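Gadon Cloths: a small collection about folding things on a table

README, last tidied in June

Welcome! Gadon Cloths is a collection of short recordings of ordinary household cloths being laid out, smoothed, folded and stacked on a white tabletop. It grew out of Prokora, our older set about packing shelves, where the tea towels ended up being everyone's favourite bit. So we gave them a set of their own, and we've had a lovely time with it.
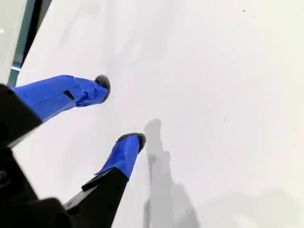
Words and upkeep: the Jikarine textiles group

What's in it

There are 4,000 recordings, covering 44 different cloths and 9 ways of folding. The cloths are the sort you'd find in any kitchen drawer: tea towels, napkins, dusters, a few flannels. Some are crisp and some have been through the wash so often that they hang like wet paper (those are the fun ones). We kept worn edges, pulled threads and wonky hems, and we'd ask anyone adding to the set to do the same.

The folds run from a plain half to the Sugden, our house name for a fold in thirds with the ends tucked under. It looks simple until you try it on a thick waffle weave!

Stripes

Striped cloths get a section to themselves. A stripe shows you straight away if a fold has gone askew, and you can follow the lines across to see how well two edges match. If you're new here, start with these.

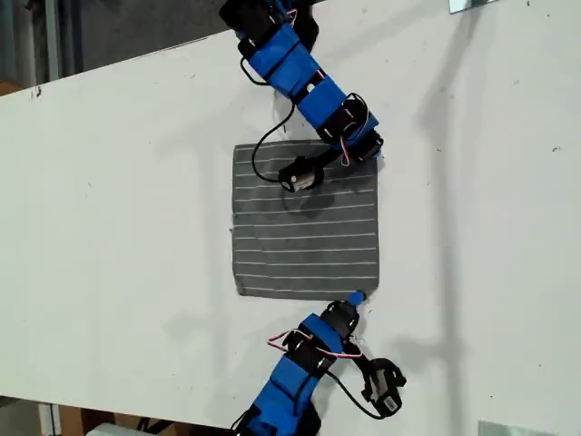
Grey cloth with thin white stripes, laid flat on the white table.

How it's arranged

Each cloth has its own folder, named by colour and pattern, with one text note inside. The note gives the fabric if we know it, the size as measured flat, and anything odd about the way it behaves. Folds are numbered 1 to 9 in the same order throughout. Fold 6 is the Sugden.

Known gaps

- 151 recordings stop before the last fold is finished. They're marked "part" in the index and are still handy for studying first folds.
- Very few dark cloths so far.
- Nothing fitted or elasticated. Fitted sheets, one day, when we're feeling brave.
- Sizes for the older napkins were taken before washing, so expect some shrinkage.

Adding a cloth

Yes please! Pick something you really use, leave it unironed, and write the note before you start folding. Send the note along with the recordings and we'll give it a folder name.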